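Llevo desde junio queriendo contar cómo va lo de los brazos y siempre se me echaba encima otra cosa, así que hoy, 1/28/19, con el café al lado y la impresora 3D haciendo ruido, me siento y lo escribo de una vez.

Para quien llegue nuevo: en Gumumstead, el taller compartido donde paso media vida, estamos montando una celda con dos brazos para que haga tareas de casa. El proyecto se llama Belkadi (el nombre lo eligió Oğuzhan Yazıcı, que también hizo el bastidor de perfil de aluminio). La idea era empezar por lo fácil, coger trapos y mover cubos. Fácil, dije yo, je.

Los trapos son una pesadilla preciosa. Un cubo tiene siempre la misma forma, pero una toalla arrugada es distinta cada vez que la sueltas, y con las dos pinzas tirando a la vez hay que ir con mucho tacto. Me gusta especialmente hacerlo encima del barreño, así si se cae no acaba en la mesa.
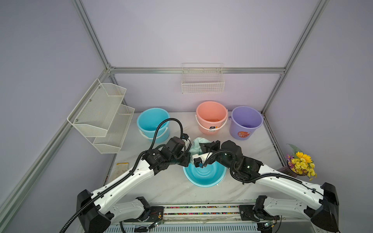

¿Hacen falta dos brazos para doblar un trapo?

Con uno se puede llegar a doblar algo apoyándose en la mesa, pero con dos es mucho más cómodo: uno sujeta una esquina mientras el otro busca la siguiente, y la tela se estira sola por su propio peso.

El control lo lleva Gekico, un programita que empecé yo y que ahora tiene 624 líneas, la mitad comentarios enfadados. Manda órdenes a los dos brazos por separado y luego los sincroniza – o lo intenta. El primer mes iban cada uno a su bola y chocaban en el centro con un clac que se oía desde la cocina. Al final el fallo era una tontería, un retardo de 248 milisegundos que yo mismo había dejado puesto para hacer pruebas. ¡Tres tardes buscándolo!

Con los cubos pensaba que iríamos más rápido y tampoco. El borde es redondeado, las asas bailan y, en cuanto metes uno pequeño junto a uno grande, la pinza tiene que entrar por un hueco ridículo. 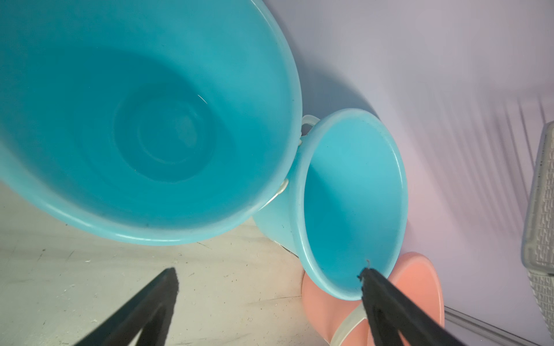 Lo que mejor nos ha funcionado es acercarnos despacio, cerrar un poco, parar y volver a cerrar. Es lentísimo, ya lo sé, pero desde que lo hacemos así se nos escapan muchos menos. También cambiamos las almohadillas de los dedos por unas de Clurkatance, que agarran mejor el plástico liso (se gastan enseguida, eso sí, tengo ya un cajón lleno de las viejas).

Lo siguiente es combinar las dos cosas, que un brazo se ocupe del cubo mientras el otro se encarga de la tela. Llevamos más de 2000 intentos guardados entre buenos y malos, y los malos son casi los más útiles, porque ahí se ve dónde duda cada brazo.

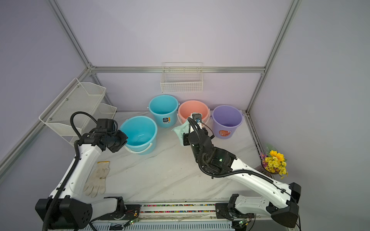
Oğuzhan quiere llegar al doble antes de tocar nada más y yo quiero ponerme ya con las cestas de la pared, o sea que estamos en plena negociación. De momento gana él, que para algo tiene las llaves del taller.

Si alguien ha peleado con cables que se enganchan al girar la muñeca, que me escriba, por favor. He probado bridas, velcro y un muelle de bolígrafo, y lo del muelle no lo recomiendo nada. La próxima entrada irá de eso, y subiré también los archivos de Gekico cuando les quite los insultos.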